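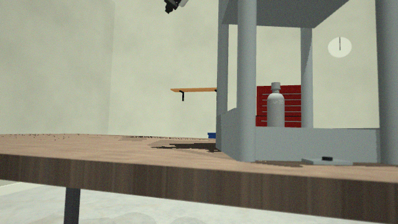
Packing firm moves bottle racking to robot arms

Staff at the Hesari refill works will stop loading bottle racks by hand from September, when robot arms take over the job on the main packing line.

The company, which fills and sends out bottles of cleaning concentrate for hotels and schools, told workers at a meeting held at 2 pm, between the early and late shifts. Seven people now work full time on racking. Hesari says all seven will keep their jobs and their present hourly rate, but five will move to checking and line set-up, and two to goods-in.

The arms are being supplied by Semano, which has spent the summer trying out the task in computer simulation. A rack, a bottle and a bench are modelled on screen, and the gripper is run through the same move again and again, with the bottle or the rack shifted a little each time. Semano plans 500 simulated runs for every rack position before the arm is let loose on a real one.

"Getting hold of the bottle is the easy bit," said Wolfram Hollmann, who leads the work for Semano. "The posts are what you worry about. A person goes round them without thinking. The arm has to be shown there is a post there at all."

Racking is the job with the most complaints of sore wrists and shoulders at the site, according to shift manager Tia Dunmore. A loader lifts up to 100 bottles in an hour and has to reach past the uprights for each one. Workers change places every two hours, a rule that will go once the arms are running.

Not everyone is pleased. Yaowalak Onsri, who has worked on the line for five years, said she would not miss the lifting but had questions about the new posts.

"When you load, you can talk to the person next to you," she said. "Checking is one person and a screen. I have asked if we can still swap round, and they said they would look at it."

Staff representative Jana Teuber has asked for the new job descriptions in writing before training begins. She also wants the loaders to be paid for time spent with Semano's engineers, who have been asking them how they deal with tight caps, bent racks and bottles that lean. Hesari has agreed to the second request.

Training will last seven days and take place on site. One hand-loading bench will stay in use for small orders and for times when an arm is stopped for repair.

Hesari said it had no plans at present to change the filling line or the loading bay.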